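Notes from the Bench
What we've been teaching the arm, and what it has been teaching us back

Those of you who read the October letter for the recipes can skip ahead to Ladi's column. The rest of you asked, in larger numbers than I'd have guessed, how the computer work is coming along at Trirnley, and whether the robot has broken anything expensive yet. I'll take the second question first. Yes. One socket, early on, and it was me driving.

For new readers: we spend our days showing a robot arm how to take old desktop machines apart and put parts into them, by doing the job ourselves through the arm, over and over, and keeping every run. Some of it is done by remote control, with a pair of handles that look like something off a rowing machine. Some of it is done the older way, where you take hold of the arm itself and lead it around like a very heavy dance partner. Either way the idea is that after enough runs the arm picks up the habit. Our target for this job is 272 good runs. We have 149. You will notice that those are not the same number.

The job this season is memory and processors. I argued for it, so I have no one to blame. Covadonga Manzano wanted to do cable plugs, which she said were closer to what people would pay for, and Iñaki Alcaraz wanted to do anything with no pins in it. I said that a processor socket was a nice, tidy, well-defined problem. I said this out loud, in a room with other adults in it, and Iñaki wrote it on the whiteboard, where it remains.

Let me explain what makes it less tidy than advertised. When you put a processor in by hand, your fingers do a great many things you never hear about. You feel the chip rock a little if it's sitting on the lip of the socket. You feel it drop. You ease off without deciding to. Take all of that away, hold the chip by its edges in two hard fingers, and try to do it from a chair six feet off while watching a screen, and you discover that you've been getting by on your fingertips your whole life and your eyes have been along for the ride.

The handles do push back a bit. Leandro Ortuño, who set them up, is proud of this and will tell you so. What they give you, to my mind, is about as much information as a handshake through a winter coat. You know something is there. You couldn't say what.

So we drive mostly by the view from the wrist, with the one from the side for when we get lost, and we get lost plenty. 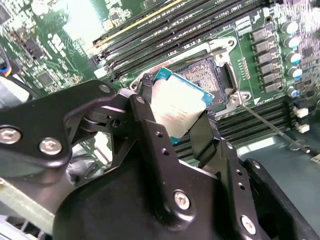
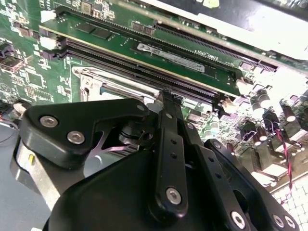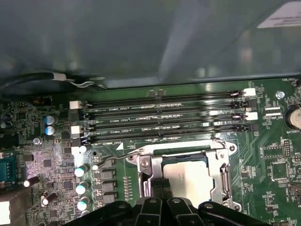
The three close views are from the wrist; the wide one is from the side. 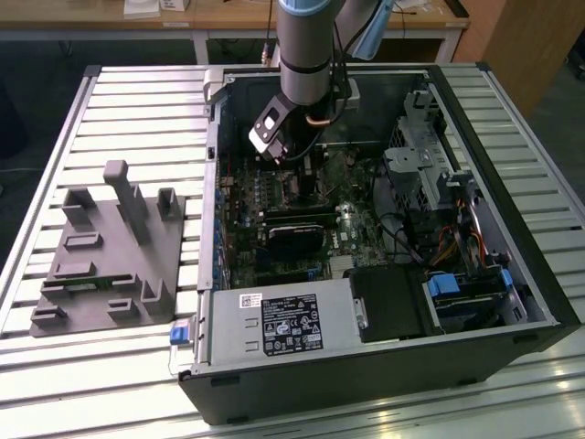
Covadonga is the best driver we have by a wide margin and it took us a while to work out why. She's slow. I don't mean careful, we're all careful, we all make that little hissing noise through our teeth. I mean she stops. She brings the part over, gets it nearly where she wants it, and then sits there doing nothing for a second or two while she looks. Then she goes in once. I go in four or five times, with corrections, like a man parking a borrowed van.

You'd think the stopping would be a good thing to pass on. It was a disaster. When Leandro trained on her first batch, the arm learned the stop beautifully. It would carry a memory stick over to the slot, pause in just her way, and stay paused. We watched it for most of a coffee. From the arm's side this is perfectly reasonable: here is a place where the teacher often does nothing, so I will also do nothing, forever. Iñaki said it was the first machine he'd met with tenure.

The fix was dull. Leandro trimmed the longest waits out of the recordings, and Covadonga agreed to do her looking while moving a tiny amount, which she says is like being asked to think while humming. Her runs since then are a shade worse as driving and a good deal better as lessons. I find that a little sad, and I can't tell you exactly why.

My own runs turned out to have a use after all. All that jabbing and backing off is ugly, but it shows the arm what to do when things have gone slightly wrong, and things go slightly wrong constantly. If every lesson is a clean one, the arm has no idea what to do the first time a stick lands crooked. It just leans on it. So a certain share of the runs are now officially recovery runs, meaning you start with the part a bit off and dig yourself out. I have been put in charge of these. There was no vote.

A few things we've settled on, for readers doing similar work (Eusebio Escobar wrote in to ask, and I promised him an answer by spring and missed it):

Keep each run to one job. We started out recording whole sequences, chip and then memory and then the lever, and when one went bad near the end you threw away all of it. Short runs hurt less.

Move the computer between runs. Not much, a finger's width, a few degrees. Ladi Eze does this for us and has developed a real gift for setting it down slightly wrong. Before we started moving it, the arm had learned where one particular machine lived on one particular table, which is a skill, I suppose, if you never plan to dust.

Change the lights. Shiny metal under a bright lamp can wash out to plain white in the wrist view. We record some runs with the overheads on, some with the blinds open, and some in the late afternoon when the sun comes in low and everyone complains.

Say out loud how a run went before you look at it again. Good, bad, or luck. "Luck" is the label that matters. I had thirty-odd runs marked good that on a second look were pure luck, parts that fell into place when I'd more or less given up. Leandro took them out, and that's a large part of why the first number above isn't closer to the second.

Switch drivers before anyone gets tired. Ours are good for 38 minutes at a stretch, which is a silly number, but it's where the mistakes started when Iñaki plotted them, and he won't round it off. He's set a timer. It quacks.

On the leading-by-hand side there's less to report. We tried it on the memory sticks and gave it up inside a day. Your arms get in the way of the view, for one thing, and for another it's hard to be delicate with a stick while shoving the better part of a robot in front of it. It's still the way to go for the big moves, coming over from the parts plate and down into the case without clipping the side. Ladi likes it. Ladi also likes moving pianos.

The software has been behaving itself, with one exception. Before the arm will move under its own control, you have to press a button on the screen marked Allow. This is sensible. What was less sensible was the update that brought the button up again at every change of direction. For one whole Tuesday we had an arm that would lower a processor a hair, ask permission, lower it another hair, and ask again. My mother-in-law drives this way. Leandro rolled it back before lunch the next day and the log shows we had pressed the thing over 2,000 times. Iñaki claims to still see it when he shuts his eyes.

How does the arm do on its own, then? Memory, pretty well. It finds the slot, lines up, and goes in straight more often than it doesn't, and when it's off it now backs out and has another go, with a jerky little motion that everyone here agrees is mine. It's an odd thing to see your own bad habits done by something with no shoulders. Pushing the stick fully home is still shaky. It tends to do one end and consider the matter closed.

Processors, not yet. It carries them nicely. It gets them over the socket and near enough flat. The last little bit, where you or I would feel the drop, is a coin toss, and we don't let it toss on any board we'd miss. Covadonga thinks it needs more runs. Leandro thinks it needs a softer pair of fingers and has been making them in the evenings out of things he won't identify. My money is on both, plus some patience, of which we have an uneven supply.

Akia are sending us another batch of old towers next month, a different make from the ones we've been using, so we'll find out how much of this carries over to a board with everything in a new place. My guess is the memory will and the levers won't. Levers are all different and they all bite.

If you'd like to come and drive, the bench is open to readers on Tuesday evenings after six. You don't need any experience. Söderlund's crew came last time and one of them, on her first try, put a stick in cleaner than I ever have, then handed back the handles and asked where the bathroom was. We kept the run. Wear something with short sleeves, bring your reading glasses if you use them, and don't touch Iñaki's timer.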